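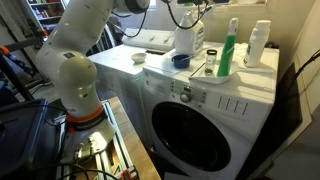 Pressemitteilung | Tiere und Umwelt

Schwan aus Schleusenkanal in Plutcombe gerettet

Wildtierhilfe Brurora bittet Angler und Spaziergänger um mehr Vorsicht mit alten Schnüren

Plutcombe, im Oktober. Die Wildtierhilfe Brurora hat am Donnerstag einen erwachsenen Höckerschwan aus dem Schleusenkanal in Plutcombe geholt. Das Tier hatte sich mit einem Fuß und einem Flügel in einer Angelschnur verfangen, welche an einem Ast unter der Fußgängerbrücke hing. Der Schwan ist nur leicht verletzt und befindet sich zur Zeit in der Pflegestation des Vereins.

Eine Anwohnerin hatte gegen 7 Uhr morgens angerufen. Sie berichtete, dass der Vogel immer wieder mit den Flügeln schlägt und trotzdem nicht von der Stelle kommt. Der Einsatz war nicht einfach, denn das Ufer ist an dieser Stelle mit einer steilen Mauer befestigt und man kann dort nicht zu Fuß an das Wasser gehen. Die Helfer haben deshalb ein kleines Boot von der Rudergemeinschaft Ojala ausgeliehen. Nach rund 60 Minuten war die Schnur durchgeschnitten und der Schwan konnte in eine Transporttasche gelegt werden.

„Er war sehr müde und hat sich am Ende fast nicht mehr gewehrt“, sagt Areeba Paracha, Einsatzleiterin der Wildtierhilfe. „Für uns ist das immer ein schwieriger Moment. Wenn ein Schwan ruhig wird, bedeutet es nicht, dass es ihm gut geht. Wir mussten dann schnell arbeiten.“

Der Tierarzt Dirceu Godoy hat den Vogel noch am gleichen Vormittag untersucht. Nach seiner Auskunft ist kein Knochen gebrochen. Die Schnur hat jedoch die Haut oberhalb des Fußes eingeschnitten, und diese Wunde muss täglich gereinigt werden. „Ich rechne mit einer Pflege von mindestens 5 Tagen“, so Godoy. „Danach entscheiden wir, ob er zurück auf das Wasser darf. Er frisst schon wieder, und zwar mit gutem Appetit.“

Der Schwan soll nach der Genesung wieder in Plutcombe freigelassen werden. Am Kanal wartet ein zweiter Schwan, vermutlich die Partnerin. Die Wildtierhilfe bittet darum, dieses Tier nicht zu füttern und auch nicht anzulocken.

Im laufenden Jahr sind bei der Wildtierhilfe Brurora bisher 1.735 Meldungen über verletzte oder gefangene Wildtiere eingegangen. In 100 Fällen waren Angelschnüre oder Haken die Ursache. Betroffen sind neben Schwänen vor allem Enten, Blässhühner und Reiher, aber auch einzelne Igel, die sich am Ufer in den Resten verwickeln.

Der Verein empfiehlt, gebrauchte Schnüre in kurze Stücke zu schneiden und zu Hause im Restmüll zu entsorgen. Wer einen gefangenen Wasservogel sieht, soll bitte nicht selbst in das Wasser steigen und auch nicht an der Schnur ziehen. Besser ist es, den genauen Ort zu merken, Hunde an die Leine zu nehmen und die Wildtierhilfe anzurufen.

Über die Wildtierhilfe Brurora

Die Wildtierhilfe Brurora ist ein gemeinnütziger Verein mit Sitz in Ilance. Sie nimmt verletzte und verwaiste Wildtiere auf und bringt sie nach der Pflege zurück in ihren Lebensraum. Die Arbeit wird durch Spenden und Mitgliedsbeiträge bezahlt.

Pressekontakt: Areeba Paracha, Wildtierhilfe Brurora, Ilance
Abdruck honorarfrei, Belegexemplar erbeten.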